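Hi, I'm the person behind the Drilamstead sewing room, and I get the same emails over and over, so I finally sat down one evening and typed up my answers. If yours isn't covered, write to me and I'll add it the next time I'm in an updating mood (no promises on when!).

## Do I need to know how to sew?

Nope. Plenty of people walk in having never threaded a needle, and we start them on a pillowcase or a plain table runner. If you can cut along a chalk line, you're most of the way there.

## Can I bring my own machine?

Please do! You'll learn faster on the one you have at home. Bring the foot pedal, the power cord and the manual if you still have it. I can't tell you how many people have arrived with a machine and no pedal – I've done it myself, twice. If you don't own one, tell me when you book and I'll set a machine aside for you.

## What fabric should I buy for a first project?

Medium-weight cotton, every time. It stays where you put it, it presses nicely and it forgives you when you rip out a seam. I know the slippery stuff is pretty. Save it for your third or fourth project. Aliyu, the little fabric shop by the bus station, cuts from the bolt and doesn't mind if you only want half a yard.

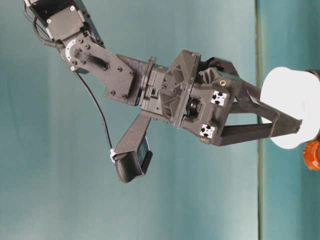
## Should I wash fabric before I cut it?

Yes, if the finished thing is ever going to be washed. Cotton shrinks, and it doesn't shrink evenly, so your lovely straight curtain will end up looking like it's shrugging. Wash it the way you'll wash it later, dry it the same way, then iron it. I zigzag the raw ends first so I don't pull a bird's nest out of the dryer.

## How much extra should I buy for shrinkage?

I add a few inches per yard for cotton and more for flannel, which can be a real monster. Brammont quilting cotton has been pretty steady for me, but I still wash it. Prints that need matching are a whole other story, so measure the repeat and buy at least one extra.

## How do I get a fold line out of cloth that's been sitting on a shelf?

Steam, patience and a pressing cloth. Spritz the line with water, lay the cloth over it and press straight down instead of sliding the iron around (sliding stretches things). Stubborn ones sometimes give up after a quick dab of white vinegar and water, but test that on a corner! 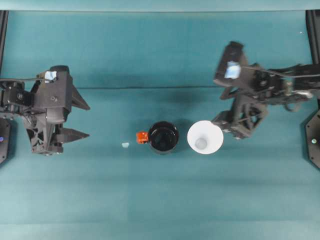

Color is where I get the most nervous emails, usually from someone who bought the same shade twice and got two different results. Dye lots vary, so buy everything you need in one go, from one bolt. Look at it spread out flat before you cut, too, in the light you'll be using it in. The teal-green cloth in my photo has a darker band across the upper part and goes paler toward the bottom, and you'd want to know whether a change like that was in the fabric or just the light before cutting two cushion fronts out of it. Turn the cloth around and look again. If the pale patch stays put on the table, it's the light.

## What thread do you use?

All-purpose polyester for nearly everything. I buy the Govov 1,000-yard cones for piecing and smaller spools for colors I'll use once. Go a shade darker than your fabric if you can't match it – lighter thread shows up more.

## My stitches are a mess underneath. What am I doing wrong?

Rethread the top. I mean it, take it all the way out and start over with the presser foot UP. Then change the needle. That fixes about 84 percent of the panicked messages I get (Kofi Nutsugah, who helps me on busy nights, thinks I'm being modest).

## Can I sell what I make in class?

Sure, it's yours. Just check the pattern, as a few designers have rules about selling.

## Do you do hems and repairs?

I don't, sorry! I'll happily show you how to do your own, though. Bring the pants, and bring the shoes you'll wear with them.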